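Reading Aloud in a Second Language: An Interview with Nadhirah Sinaga

May 2024

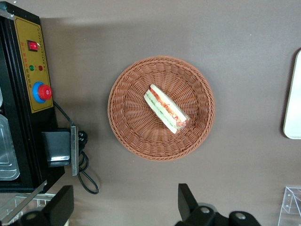
Nadhirah Sinaga has directed the evening language program at the Braris Institute for two terms. Enrollment stands at 83 adults, most of whom study Indonesian or Ukrainian after work.

"Our students read well before they speak well," she said. "We ask them to read aloud for ten minutes at home – the same page, all week."

Her colleague Hryhorii Stelmakh, who teaches the Ukrainian section, introduced the practice in December. "Stress is the difficulty," he said. "A learner may know a word on paper and still not recognize it when a neighbor says it."

Ms. Sinaga said that recordings are kept by the students and are not graded. Registration for the fall term opens in August.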